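How to clean and reset a play kitchen

A play kitchen gets grubby quickly, mostly on the worktop and around the hob. Set aside 13 minutes for a normal tidy, longer if the food box needs sorting too.

1. Take everything off the worktop and out of the sink. Hang the spoon and slotted spatula back on their pegs under the shelf.

2. Wipe the hood and the microwave keypad with a damp cloth – well wrung out, as printed panels don't like soaking. 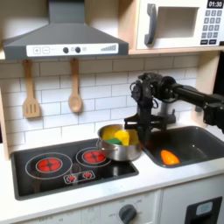
Hood, hob and microwave, with the wooden utensils on their pegs.

3. Do the tiles next, working downwards, then the hob. Go gently over the red burners. Scouring pads will scratch a glossy top.

4. Gather up the play food and put it in the pot while you wipe the worktop.

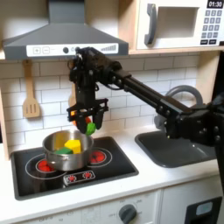
Small pieces get lost down the back otherwise. Wash plastic food in warm soapy water, but only wipe wooden pieces and dry them straight away.

5. Dry the pot with a tea towel and put it back on the hob – the food can go in its box or stay in the pot for next time.

Amirhossein Ghasemi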